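Demonstrationsdaten (Robotik)

Als Demonstrationsdaten bezeichnet man in der Robotik aufgezeichnete Beispiele, aus denen ein lernendes System ableitet, wie eine Aufgabe auszuführen ist. Ein einzelnes Beispiel heißt Episode oder Trajektorie. Es besteht aus einer Folge von Beobachtungen (meist Kamerabildern und Gelenkstellungen) und den dazugehörigen Steuerbefehlen. Das darauf aufbauende Lernverfahren wird Imitationslernen genannt, in seiner einfachsten Form Verhaltensklonen.

Der Reiz des Ansatzes ist leicht zu verstehen: Wer einem Roboter zeigen kann, wie man einen Becher anhebt, muss die Bewegung nicht mehr Zeile für Zeile programmieren. Erstaunlich oft genügt schon eine kleine, sorgfältig zusammengestellte Sammlung, damit ein Greifarm eine einfache Handbewegung übernimmt!

Gewinnung

Am weitesten verbreitet ist die Teleoperation. Eine Person steuert den Arm über ein Eingabegerät, etwa einen zweiten, baugleichen Arm, einen Controller oder eine 3D-Maus, während alle Sensorwerte mitlaufen. Beim kinästhetischen Anlernen wird der Arm dagegen direkt mit der Hand geführt. Das liefert sehr natürliche Bewegungen, allerdings gerät die führende Hand leicht ins Kamerabild und muss später herausgefiltert werden.

Ein dritter Weg ist die Simulation. Räume, Möbel und Gegenstände werden nachgebildet, und die Episoden entstehen durch Fernsteuerung oder durch einen Bewegungsplaner. Position, Beleuchtung und Oberflächen lassen sich zwischen zwei Durchläufen beliebig verändern, und die genaue Lage jedes Objekts ist jederzeit bekannt. Für Tischaufgaben sind Szenen beliebt, in denen ganz unterschiedliche Formen nebeneinander vorkommen: ein dünner Bleistift verlangt einen anderen Griff als eine flache Schale oder ein Blumentopf.
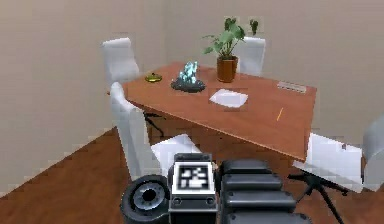
Aufbau einer Episode

Zu jedem Zeitschritt gehören mindestens ein Bild, der Zustand des Arms, die Öffnung des Greifers und der ausgegebene Befehl. Hinzu kommen häufig eine sprachliche Anweisung (»Lege den Stift neben die Pflanze«) und ein Vermerk über Erfolg oder Misserfolg. Bild- und Gelenkdaten müssen zeitlich zusammenpassen. Schon ein kleiner Versatz führt dazu, dass das gelernte Modell zu spät zugreift.

Passermarken, also quadratische Schwarz-Weiß-Muster, dienen in vielen Aufbauten der Bestimmung von Lage und Ausrichtung. Sie werden auf Bauteile oder Arbeitsflächen gesetzt und erleichtern den Abgleich zwischen Kamera- und Roboterkoordinaten.

Vielfalt und Qualität

Eine große Zahl fast gleicher Episoden hilft wenig. Steht ein Gegenstand immer an derselben Stelle, lernt das System womöglich nur den Ort und beachtet den Gegenstand kaum. Anfangsposition, Blickwinkel und Umgebung werden deshalb gezielt variiert. Die Sammlung Dullis, zusammengestellt unter Leitung von Lleucu Eynon, enthält 66 Aufgaben in simulierten Wohnräumen; jede liegt mit 10 unterschiedlichen Anordnungen der Objekte vor.

Auch Fehlversuche haben ihren Wert. Besonders lehrreich sind Episoden, in denen ein Griff misslingt und anschließend korrigiert wird, denn sie zeigen den Weg zurück aus einem ungünstigen Zustand. Halfdan Kvaran hat dafür das Aufnahmeprogramm Markero um eine Funktion ergänzt, mit der sich solche Stellen schon während der Steuerung kennzeichnen lassen.

Grenzen

Beim Verhaltensklonen summieren sich kleine Abweichungen: Der Roboter gerät in Zustände, die in keinem Beispiel vorkommen, und entfernt sich immer weiter vom gezeigten Ablauf. Interaktive Verfahren wie DAgger begegnen dem, indem für genau diese Zustände nachträglich richtige Befehle eingeholt werden. Bei simulierten Daten kommt der Abstand zur Wirklichkeit hinzu, vor allem bei Reibung, Verformung und Lichtreflexen. Oft wird daher zunächst in der Simulation trainiert und anschließend mit Aufnahmen am realen Arm nachgelernt.

Siehe auch

Imitationslernen
Teleoperation
Domänenrandomisierung
Bestärkendes Lernen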